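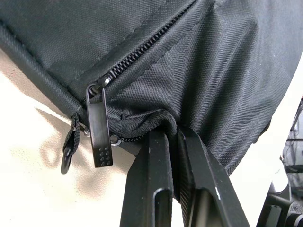 Wrist view, bag task. Fingers closed on a fold at the bottom seam, pulls hanging free to the left.

zapata-bag-zip: README / data card

Status: PARTIAL HOLD. Read "What went wrong" before you train on anything in here. Questions to Chantelle Zulu (data) or Morfudd Prydderch (hardware, safety sign-off).

What this is

Teleop episodes of one arm holding a dark fabric bag while the other works the zipper. Recorded at the Grindton bench in April. 1,782 episodes total. 223 of them are on hold, list in hold.txt. Wrist camera, joint states, gripper width, gripper motor current. No audio, no force-torque (sensor was out for repair the whole month).

Task string is the same for every episode: "hold the bag and open the zipper". Yes, we know it should be varied. Later.

What went wrong

Short version: holding gripper kept closing after the operator let go of the trigger.

Longer version. The Rondau controller build we were on has a grip-hold mode. Release the trigger, the fingers should stay at the last width. What it did instead, on some episodes, was keep the last current command and keep squeezing. With a hard object you'd never notice, width can't change. With a soft fold of fabric the fingers creep in, the fold rolls, and the grip ends up far tighter than the operator asked for.

Found it when Morfudd reached in to free a bag after a stop and the fingers were still loaded. Pinched fingertip, bruise, no broken skin. Written up the same day. The stop had cut arm motion but NOT the gripper, those are on separate supplies on this bench. They shouldn't have been.

Went back through the logs after that. 223 episodes show current above the limit with the trigger at zero. 19 of those also end in a gripper thermal fault, so the episode just stops mid-task.

How to spot it

- trigger = 0, gripper_current stays high for more than 2 seconds
- gripper_width keeps shrinking slowly with no command behind it
- fault code in meta.json is "GRIP_TEMP" (only the 19)

You can't tell from the wrist images alone. A tight fold looks like a tight fold. Chantelle tried labeling by eye and the labels didnt match the current logs, so that column is gone. Don't bring it back.

Where the grip should be

Fold of fabric at the bottom seam, by the end of the zipper track. Pulls and rings stay outside the fingers. If a ring gets between the fingers it's a different failure (jam), tagged "ring_jam", unrelated to the creep problem. Don't mix the two up in your stats please, someone already did.

Use / don't use

OK: everything not in hold.txt, for policy training.
OK: held episodes for fault detection work. They're actually quite good for that.
Not OK: held episodes for learning gripper width or force. The recorded action is not what the hardware did.
Not OK: replaying ANY episode open loop on a real arm until you have the fixed controller. This includes the clean ones.

Fixed so far

- grip-hold now holds width, with a current cap
- stop circuit cuts gripper supply too (Grindton bench only)
- card on the bench: power off and wait for the fingers to go slack before hands go in

Not fixed

- Dramevton bench has the same wiring as Grindton used to. Do not run the bag task there untill Morfudd has signed it off.
- fingers can let go when the supply is cut, so a held object may drop. Fine for a bag. Not fine for other stuff, needs its own review.
- timestamps on gripper_current lag the images a bit. Offset is in meta.json where we could work it out, null where we couldn't.

Files

episodes/ one folder each, images + state.csv + meta.json
hold.txt episode ids on hold, one per line
faults.csv the thermal faults, with time of fault
loader.py skips hold.txt by default. Pass include_held=True if you want them, and say so in your write-up.

Versions

v1 pulled. If you have a copy, delete it, it has no hold list.
v2 this one. Same episodes, hold list and fault table added.

If you find an episode with the creep signature that isn't in hold.txt, send the id to Chantelle. Id and the row number in state.csv is enough.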